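05/09/2025
Open day, Grulport building, ground floor

Writing this up before I lose the scrap of paper it is on. The Brivora people had us down as "interactive", so we spent the day letting visitors pick up crockery with the handheld grippers while the Spanos arm next door did its one trick behind a rope. The arm got the bigger crowd. We got the questions.

Setup was quick for once. Blackout drapes up, lights lower than I would like, cables run along the carpet and mostly where people don't walk. Calibration on both grippers passed on the second try. The first try failed for the usual reason: I had the left and right ones swapped in the config. I have now written L and R on the storage case, and will no doubt put them back in the wrong slots.

The task was plate handling, two hands, two plates, one striped mat. Take the rim on either side, lift, set down flat. It sounds like nothing, and most visitors said so right up until they had a gripper in each fist.

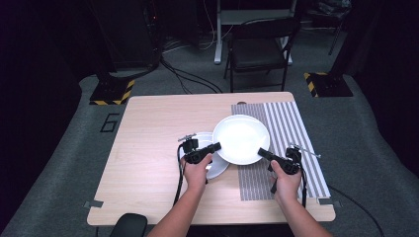
Station 6, two-handed plate task. Top plate tilted, second one partly under it.

Observations, in no order:

Adults squeeze too hard. Kids squeeze too early, then look at you as if the tool is at fault. Engineers from other companies do neither, they turn it over and look for the part number.

Everyone wants to come at the plate from straight above. The fingers want to come in at the rim, one over and one under, and until your wrist is low enough the under finger just pushes the plate across the mat. I said "lower your wrists" so often that I started saying it to people in the coffee line.

Asked what the job was for, I gave the long answer (we record how people do it so that a machine can learn from the recordings) and then the short one (dishes). The short one went over better. One visitor wanted to know why we didn't just buy a dishwasher. Noted, and passed up to management.

Dinduvico sent a delegation with lanyards. They asked for our episode total and I told them 3,060 for the plate set before today, with 53 added by visitors. Whether the 53 are usable is another matter. I tagged them separately – please do not merge them until somebody has sat through them. At least 2 have a sleeve over the lens for the whole take.

Hardware notes. The pads are holding up better than I feared on glazed stuff. Glossy ceramic is still the worst case: the fingers will sit on it nicely, look entirely convincing, and then creep.
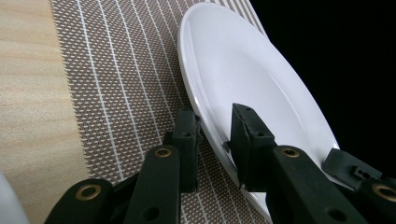 Pinch depth matters more than force, as far as I can judge from a day of watching strangers. With the inside finger well past the rim the plate stays level on the lift. Any shallower and it rotates around the pads, which visitors read as the gripper being weak and I read as geometry. Worth a proper test with force logged, since "a day of watching strangers" is not going to get past review.

The linkage on the right gripper felt stiffer by the afternoon. Could be dust, could be my hand. Check the pivots before the next session and compare against the left.

The mat was a good choice for grip and a poor one for keeping still. It moved a little with every clumsy approach and I spent the day nudging it back. Tape it next time, or decide that we want the variation and call it a feature in the writeup.

Breakages: none on our table. I would like this entered somewhere official, considering what happened to the mugs last November.

To do:
– review the visitor takes, drop the lens-covered ones
– pivots, right gripper
– repeat shallow vs. deep pinch, 3 plate sizes
– ask Brivora if "interactive" can come with a stool next year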